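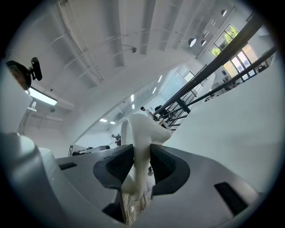
Attachment 1 – staircase railing

Home Tickets Knowledge Base Downloads Contact

Stair light flickers at low dim, drops out when upper switch is used
Opened by Kanokwan Chantharasri
Site: Mahawong
Status: Closed
3 min read

Equipment
Dreltex rotary dimmer, lower landing. Mechanical three-way switch, upper landing. Pukley LED driver feeding a Pesberg strip under the handrail. No neutral in the lower box.

Symptom
Strip is steady at full output. Below 40 percent it flickers, worst in the evening. If the light is turned off at the top and back on at the top while the dimmer is set low, it stays dark. Turning the knob up brings it back, after which it can be turned down again and will hold.

The fault was present in August when the strip went in and was put down to a bad connector. The connector was replaced then. No change.

Log

1. Breaker off, both boxes opened. Checked for voltage before touching anything. Terminals tight. Travelers on the correct screws at both ends, common on common. One backstabbed wire in the upper box moved to the screw terminal. Power restored. Flicker unchanged.

2. Swapped the upper switch for a new one of the same type. Unchanged. Old switch put back, it tests fine.

3. Bypassed the dimmer and ran the driver from a plain switch. No flicker over 90 minutes, no dropout in repeated switching from both landings. Strip and driver are good at full line voltage. That leaves the dimmer, or the dimmer and driver together.

4. Read the driver label. Trailing edge dimming only. The dimmer has a selector under the faceplate and it was set to leading edge, as shipped. Changed to trailing edge. Flicker gone above 20 percent. Still there below that. Dropout at the top switch still present.

5. Load check. The dimmer sheet asks for a minimum of 60 watts in leading edge and gives no figure for trailing edge. The strip draws 42 at full output. Asked support for the trailing edge minimum.

Reply from support
Trailing edge minimum is 10 watts, so the load is within range. Please set the low-end trim. With the light on, hold the trim button until the indicator blinks, turn the knob to the lowest level where the light is steady, then press once to store. Do this with the upper switch in each position to confirm.

6. Trim set as described. The stored level is a little brighter than the old minimum. No flicker at any knob position. Tested the dropout from both landings with the knob fully down – light comes on each time, after a delay of less than a second.

7. Left in service for a week. One report of a brief flash at startup, not reproduced. Not treating it as a fault for now.

Resolution
Wrong dimming mode selected, low-end trim not set. No parts replaced apart from the August connector, which was probably fine.

Notes for the next person
The trim setting is lost if the mode selector is moved. It survives a breaker reset – checked twice. The delay at startup is normal for this driver according to its data sheet.

Upper box is shallow. Fold the ground in first or the switch will not sit flush.

Closed December 20, 2023

4 comments
2 shares
Previous ticket Next ticket Back to list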